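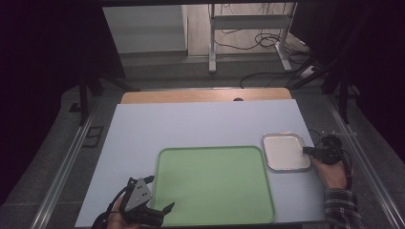
Issue 13, p. 6

Re-waxing a Canvas Work Jacket

Search this site Go

Last updated: April

Waxed cotton loses its finish first at the elbows, the shoulders and the pocket edges. When rain starts to darken the cloth in those areas, the jacket needs new wax. The method below covers an unlined or cotton-lined jacket of medium weight. Do not use it on oiled leather or on any shell with a membrane.

Materials

One tin of hard wax dressing, 200 g. Stumwood and Baláž both sell one in that size. The Baláž dressing is softer and spreads at a lower temperature, but it leaves more surface tack.
A lint-free cotton cloth.
A stiff nylon brush.
A saucepan of hot water.
A hair dryer with a high setting.

Cleaning

Empty the pockets and close all snaps. Brush off dry mud, working down from the collar. Sponge the cloth with cold water only. Detergent strips the remaining wax and will leave pale patches that take two or three coats to even out. Hang the jacket until the seams are fully dry – overnight in a heated room, longer in a basement.

Applying the wax

1. Stand the open tin in the hot water until the wax is liquid. Keep the water below the rim of the tin.
2. Lay the jacket flat, front up, on a wipeable surface.
3. Dip the cloth, wipe off the excess and rub the wax in with short strokes. Work one panel at a time.
4. Go over each seam twice. Stitch holes are the usual leak point.
5. Leave the collar lining, the cuffs' inner faces and the inside of the pockets unwaxed.
6. Turn the jacket over and repeat.

Reheat the tin when the wax begins to drag or turn cloudy.

Setting the finish

Hold the dryer a hand's width from the cloth and move it slowly until the wax melts in and the surface looks even. White streaks mean too much wax. Reheat them and wipe with a clean part of the cloth.

Hang the jacket on a wide hanger for 24 hours, away from other clothing. Light tack is normal for the first few days of wear.

Text: Vasco Guerreiro. Repairs to torn panels are covered on p. 154 of the bound volume.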